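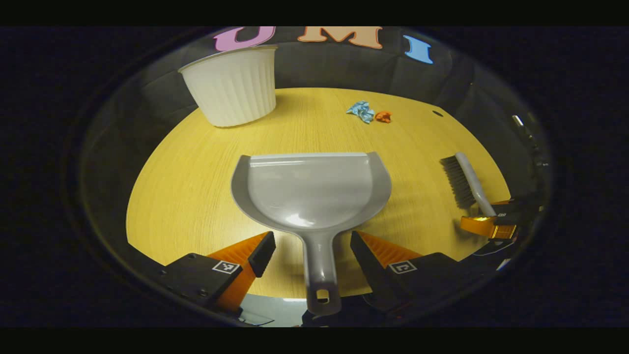

*Dustpan held by the handle, brush in the second gripper, two wads of paper still to be swept.*

## Table sweeping with two grippers: when the dustpan slips

Most sweeping faults get blamed on the brush. In our log the dustpan hand caused more of them. Over 37 logged runs in the Dirwood workshop, 14 ended with debris under the pan, over the back rim, or on the floor, and 9 of those began with the dustpan handle rotating between the fingers. The notes below cover that fault, how to recognize it, and what to change. They apply to soft ribbed finger pads on a plastic-handled pan. Hard jaws fail differently.

### What the fault looks like

The brush makes contact with the scoop or pushes a wad against the lip. The pan rolls a few degrees about the long axis of the handle. One corner of the lip lifts. The next stroke sends the paper under the raised corner, and the controller carries on because both grippers still report closed.

In the Dirwood case the arm then lifted the pan to tip it into the bin. The handle had already worked forward in the pads, and the pan dropped when it cleared the table. It hit the floor beside an operator's foot. No injury, but she had stepped inside the marked line to pick up a scrap, and the arm had no reason to stop for her.

### Stop first

1. Press the emergency stop. Do not use the pause key for this. On our controller, pause holds the arm position but leaves the program ready to resume from either pendant.
2. Support the pan from underneath with one hand before opening the fingers.
3. Open the pan gripper, then the brush gripper.
4. Leave the debris where it is until you have noted its position. If it is under the lip, write down which corner.

Do not pull the pan out of closed fingers. Ribbed pads fold in the direction of the pull and can tear at the base.

### Finding the cause

**Grip height.** Fingers placed close to the hanging hole have very little handle in front of them and a long lever behind. Move the grasp toward the scoop until the handle starts to widen, then back off slightly. This one change cleared most of our failures.

**Handle taper.** A handle that narrows toward the end will creep if the pads close on the slope. Mark the grasp point with a pencil line on the handle. Check the line after every tenth run. If it has moved relative to the pads, the grip is creeping even if nothing has dropped yet.

**Dirty pads.** Dust and furniture polish both reduce friction. Wipe the pads and the handle with a damp cloth and a drop of dish soap, wipe again with plain water, and let them dry. No silicone spray anywhere near the table. We lost an afternoon to a tabletop that had been polished the night before.

**Tired pads.** Soft pads take a set. Compare a used one with a new one side by side. If the ribs no longer return to shape, replace both fingers as a pair. We now change them at 1,000 closures whether they look worn or not.

**Lip contact.** The front lip should touch the table along its full width. Slide a strip of printer paper under it at the left corner, the middle, and the right corner. All three should drag the same. If one is free, correct the wrist angle. Pressing down harder only bends the handle.

**Marker visibility.** If your system tracks finger opening by the printed markers, keep them clean and flat. A smear of dust gave us false readings twice. Use a dry cotton swab. Solvent lifts the print.

### A grip test that takes a minute

Close the fingers on the handle with the pan raised one inch over a folded towel. With the arm held and the speed limit on, hang a small bag of rice from the scoop by a loop of string. Watch the pencil line for a slow count of thirty. Any movement is a fail. Then push lightly on one corner of the scoop with a wooden spoon. The pan should flex and come back. If it rolls and stays rolled, go back to grip height.

Use the spoon. Keep fingers out from between the pan and the table.

### Changes to the sweep itself

- Lower the brush speed for the last two inches before the lip.
- Keep bristle pressure light. Paper wads need a nudge, and heavy pressure goes straight into the pan.
- Sweep one wad at a time where they lie close together. Two wads arriving together tend to jam at the rim.
- Add a lip check after every stroke that touches the pan.
- Tip over the table side of the bin, so a dropped pan lands on wood.
- Cap the lift height until ten clean runs are logged in a row.

### Bench notes

Jolanta Sadowski tried a wrap of bicycle inner tube around the handle. It stopped the rotation but left black marks on the pads, and the wrap slid after a week in the warm room. A strip of cloth tape laid lengthwise on each side has lasted since January - press it down well at the ends or the pads will peel it.

The Odwood bench has the same fault with a metal pan. Tape did nothing there. They moved the grasp forward and cut the sweep speed, and the remaining failures are all at the left corner. Wrist angle has not been rechecked yet.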